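Brenlow / Trade News / Household Removals

Brenlow revises packing and inventory rules for overseas household moves

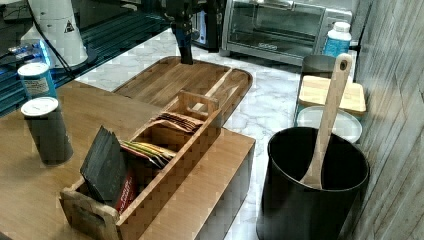

Vol. 12, Issue 4, p. 7

Removals firm Brenlow has issued a revised set of packing and inventory rules for household goods sent overseas by shared container. The rules apply to all bookings accepted from July and replace the separate instructions previously used at its Drurkard and Prandis depots.

The main change is to the inventory. Each carton will carry a single number, assigned at the customer's address and kept until delivery. Under the old arrangement, cartons leaving Drurkard were renumbered on arrival at Prandis, where part loads are combined. Brenlow says an internal check of 1,097 consignments found 196 with at least one mismatch between the packing list and the delivery sheet. Most of the mismatches were traced to the second numbering.

Kitchen contents are now listed under their own heading. Crews must record glass and china separately from boards, trays, boxes and other wooden items, as several destination countries ask for wood to be declared. Untreated wood must be free of bark and soil. Open-topped boxes and divided containers are to be emptied before wrapping, and any food or tea left in them is to be handed back to the customer. Opened foodstuffs will not be carried on any route.

Carton weights are limited to 20 kg for books and 15 kg for china. Cartons above the limit will be repacked at the depot and charged at the standard materials rate. Furniture taken apart by the crew must have its fittings bagged, labelled with the item number and fixed to the largest part.

Inventories will be held in Cui, the stock recording system already used in Brenlow's storage division. Customers will receive a copy when the vehicle is loaded and a second when the container is sealed. Paper copies remain available on request. Items packed by the owner will still be marked as such, and cover for breakage inside those cartons remains excluded unless the outer carton is visibly damaged.

Claims for loss or damage must reach the Prandis office within four weeks of delivery. Consignments already in storage keep their existing numbers until they are next moved. Bookings of fewer than 200 cubic feet will continue to be collected on fixed rounds, with the cut-off for changes set at 3 pm on the working day before collection.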